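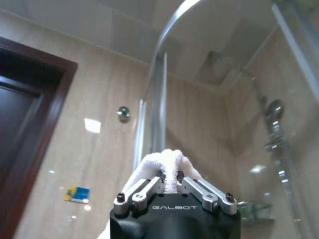 How to Wash, Dry and Fold White Terry Towels So They Stay Soft

Posted Friday, January 31, 2025, by Tumelo Kekana

I have been washing white towels for most of my adult life, first for a family of five and later for the guest rooms at Mofokeng, and I still get more letters about towels than about anything else I write on. People will spend good money on a lovely thick set, bring it home, and by the second month it feels like a doormat. Usually there is nothing wrong with the towel at all. It has too much soap in it, or it has been dried too long, or it has been left in a heap on the bathroom floor overnight (we have all done it, my own children are champions at it). So put the kettle on, and I will take you through how I do it.

What you need

A washing machine, or a deep tub if you wash by hand
Your usual detergent, and less of it than you think
Plain white vinegar
A clean flat surface for folding, larger than the towel if you can manage it
A rail, a line or a dryer

Before the wash

Pick the towel up by one end and give it a good hard shake. Terry cloth is made of little loops, and those loops hold on to hair, lint and all the fluff a bathroom collects. I like to do this out on the back step, but over the tub is fine, and you can rinse the bits away afterward.

Then look it over in decent light. Bathroom light is warm and flattering, especially in a room with cream or beige tile, and it will hide a makeup smear very nicely until the towel comes out of the dryer with the mark cooked in. Carry it to a window. If you find a spot, wet it with cool water, rub in one small drop of dish soap with your fingertips, and leave it alone while you sort the rest of the load.

While you are looking, check for pulled loops. Snip them off level with small scissors. Please don't tug them! One tug can run a bare line halfway across the towel, and I have a bath sheet from Vuluvano that still shows where I learned this.

Washing

Whites go with whites, and towels go with towels. A pair of jeans in the same load will rub the pile flat, and a zipper will catch every loop it meets. Fill the drum loosely enough that you can push your whole arm in on top of the load. If you can't, take something out and do it later.

Use half the detergent you normally would and choose a warm wash. Pour a small cup of vinegar into the softener drawer in place of softener. The smell goes with the rinse, I promise. Fabric softener does feel nice for the first few washes, but it leaves a coating on the cotton, and after a while you find yourself pushing water around your back with a towel that won't drink it up. One caution for anyone who whitens with bleach: never let bleach and vinegar meet, in the drawer or in the drum. Do one or the other, on different days.

If your towels are already stiff, run them through a second time with no detergent whatsoever. You may be surprised how many suds turn up on their own.

Take them out as soon as the machine stops. A wet towel left in a wad gets sour in the middle long before the outside gives it away, and then you are back at the beginning.

Drying

Shake again, harder this time, two or three good snaps while the towel is still damp. It stands the loops up, and it's very satisfying after a long day.

In the dryer, medium heat is plenty. I stop the machine when the hems still feel a touch cool, then spread the towels over the backs of chairs for the last bit. On a line, hang each one by its short edge with a generous overlap, out of the fiercest sun if you have the choice, and finish with 2 minutes in the dryer with no heat if they come in feeling crisp.

In a small bathroom with no window, don't count on the hook behind the door. A towel hung from one point dries in thick folds. Open it out flat across a rail and leave the door ajar.

Folding

I fold in thirds, the way they taught me at the Tolar guesthouse when I was nineteen and frightened of the housekeeper.

Lay the towel flat with the long side toward you and smooth it from the center outward with the palm of your hand. Bring one long edge in by a third, then bring the other over it. You now have a long strip with no raw edges showing on top. Fold the strip in half, short end to short end, and then in half again (or in thirds, if your shelf is shallow). Turn it so the rounded fold faces out.

Thick towels will fight you a little. Go loosely, and don't press down on the finished stack, or you will flatten all that fluff you worked for. Hand towels get the same treatment with one fewer fold. Washcloths I simply fold in quarters and stand in a basket.

Put the clean ones at the bottom of the pile and take from the top, so that the whole set wears evenly.

A few letters

A reader in Trernby asks how often a bath towel should be washed. Every three or four uses in our house, and sooner if it hasn't dried fully in between.

Another asks whether new towels need washing first. Yes, once, on their own, with vinegar and no soap. They shed terribly the first time, so empty the lint screen halfway through the drying.

In February I'll be writing about bath mats, including the rubber-backed kind that crumbles. If you have one of those, keep it out of the dryer until then.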